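Removing crossbar from old workstation tower to reach the expansion slots

Posted in: Computers and Repairs — Desktops

bednarek_kamus
Hello everyone. I have got an older workstation tower from my workplace, they were clearing the storage room and I paid 20 dollars for it. My plan is to use it as a home server in the basement. I would like to put a second network card inside, and also clean it properly, because the fan is making quite a lot of noise in the evening.

I have opened the side cover and laid the tower flat on its side. The problem is the grey metal bar which goes across the case. It passes over the area where I want to work and my hand does not fit well beside it. I am not sure if this bar should come out, or if it is a part of the chassis and must stay. I did not find the manual. The seller of parts which I called (Enemari) told me only that they do not carry this model anymore.

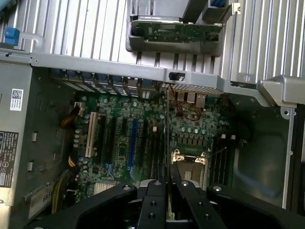 Case open, with the crossbar and the hard drive in its grey carrier. Board is the green one.

I see a small black latch about the middle of the bar, and rivets and small holes along it. On the right it goes down into a thick grey bracket. I pushed the latch a little with my finger but I was afraid to use force. There are also blue parts, one tab in the corner and some clips at the slot covers. Are they all for opening by hand, or do I need a screwdriver?

My second worry is the power supply. I have read that it is dangerous to touch even after unplugging. Is it necessary to take it out for cleaning, or can I leave it in place?

I am careful but I have done this only once before, with a much simpler computer. Thank you in advance.

Enemari719
Blue normally means you can touch it. On many office workstations the maker colours the parts which are meant to be moved without tools, so I would begin with the blue clips at the slots. Usually you press or swing the clip, then the metal cover comes free. Don't pull the cover before the clip is open, it can bend.

slow_solder
I had a similar tower for many years, not sure if the same model, so please check each step against yours.

First, switch it off, unplug the cord and then hold the power button for 5 seconds. Wait some minutes. Touch bare metal of the case before you touch the board, especially in winter when the furnace is on and the air is dry.

About the bar: rivets are permanent, so if the bar is riveted at both ends to the chassis, it stays. Do not drill anything! But rivets along the middle can also just be holding the latch or a small plate to the bar, and then the whole bar may still lift or swing. Look at the two ends. If you find a hinge on one side, the latch is probably releasing the other side. Slide the latch in each direction gently, and at the same time lift the bar a little with your other hand. On mine the latch was stiff from dust, and it moved only after I brushed it.

Before lifting, check that no cable is going under or around the bar. I forgot this and pulled out a drive cable. No damage was done, but I spent an evening thinking the drive was dead.

The power supply you can leave in its place. Never open its housing, the capacitors inside can hold a charge. For dust, use a can of compressed air in short bursts through the slots, outside or in the garage if you have one, and hold the fan blades still with a finger or a pencil while you blow.

One more thing. If you put a bigger card later, read the rating label on the power supply first. My neighbour was sure that his old tower had 900 watts and it was much less — he had read the number on a different sticker.

bednarek_kamus
Thank you both. I will look at the ends of the bar tonight after supper with a better lamp, and I will not use force. The network card is a small one from Brarnix, so I think the power is enough, but I will read the label anyway.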